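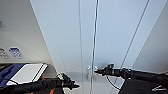

About Us

We're the people who keep Undach running. Undach is a two-armed robot that opens doors, fetches things and carries them through a working building, and our whole job (there are eight of us) is setting it up, looking after it and fixing it when something gives. We work out of a long, low unit in Cletstead with good light and terrible parking, and we love it here.

If you've found this page because you're thinking of visiting, applying, or sending us a robot of your own, read on. If you've found it because you want to know why anyone would spend a whole week on a glass door, also read on!

Why doors

A door is a wonderful test of how well a machine has been set up. Both arms have to agree on where they are, the grippers have to close by the right amount, and the cameras have to find an edge on something that is mostly see-through. Frosted glass is our favorite. It's pale, it's smooth, it throws back soft reflections, and a small round silver knob doesn't give a gripper much to hold. When Undach is even slightly out of adjustment, a glass door tells us before anything else does.

So every setup we do ends at one. We bring the two arms up until the gripper tips face each other across the glass at about the same height, and we look. Then we look again from the side, because a tip that seems level from the head can be sitting too far forward. Only after that do we let it reach for the hardware.

How a setup goes

We start with the robot powered down and the arms supported. Joints get checked by hand from the shoulder out, and you learn a surprising amount that way. A good joint feels smooth and a little heavy. A tired one has a gritty spot, and once you've felt it you never mistake it for anything else.

Cables come next. Undach's arms carry some of their wiring on the outside, and each loop needs enough slack for the arm to bend fully but not so much that it catches on a handle. We move every joint to both ends of its travel and watch the loops the whole time. One person moves, one person watches, and nobody chats. It's the quietest part of our week.

Then the fingers. The small jagged finger parts wear at the tips, and we swap them in pairs, left and right together, so both hands grip the same. We tried changing only the worn one for a while to save money. The robot started favoring one side and we spent a Friday chasing a fault that was really just a fresh finger working against an old one. Pairs it is.

Last comes alignment. We zero the arms, run the reach test, correct, and run it again. The reach test takes 8 minutes when it goes well. Some days we run it twice and go to lunch. Some days we're still there when the heating switches off.

The logbook

Every adjustment goes in a paper logbook, and the one on the bench is at entry 261. Yes, paper — we also keep a digital copy, but the paper one stays beside the robot and gets greasy thumbprints on exactly the pages people use most. The best-thumbed page is the one on the right wrist cable, which Italo Tedesco rewrote in October with much better drawings.

Italo started the workshop and still leads the repair side. He came from elevator maintenance, and a lot of our habits come from there: tag it before you touch it, put the cover back on before you go to lunch, write down what you found as well as what you did. He is also the reason we own so many torque screwdrivers.

Where we work

Our main room is the Karham room, named after the street our first workshop was on. That's where the bench, the spares and the test area are. Next door is the Ağca room, which we use for training and for anything that needs a clean floor and a bit of peace. We pronounce the name properly now, after a very patient lesson from the colleague whose grandmother it honors.

Learning with us

We take on 2 trainees at a time. You don't need a robotics background. People who have fixed bicycles, sewing machines or coffee equipment tend to do really well, because they already listen to a machine before they pick up a tool. In the first month you'll do a lot of cable routing and a lot of finger changes, and you'll run the reach test until you can tell how it's going by the sound.

After that you get your own setup from start to finish, glass door included. The rest of us try to stay out of the way and mostly fail, since a first reach is a lot of fun to watch.

Come and see us

Our next open workshop is on 13/12/2025, in the Karham room. We'll have an arm cover off so you can see the joints, a tray of worn fingers to handle, and time for as many questions as you can think of. Bring closed shoes, and tie back long hair if you'd like to stand near the bench. Kids are welcome with an adult.

Parking is on the street behind the unit. Come in by the side entrance and ring the bell twice — the first ring usually gets lost under the compressor.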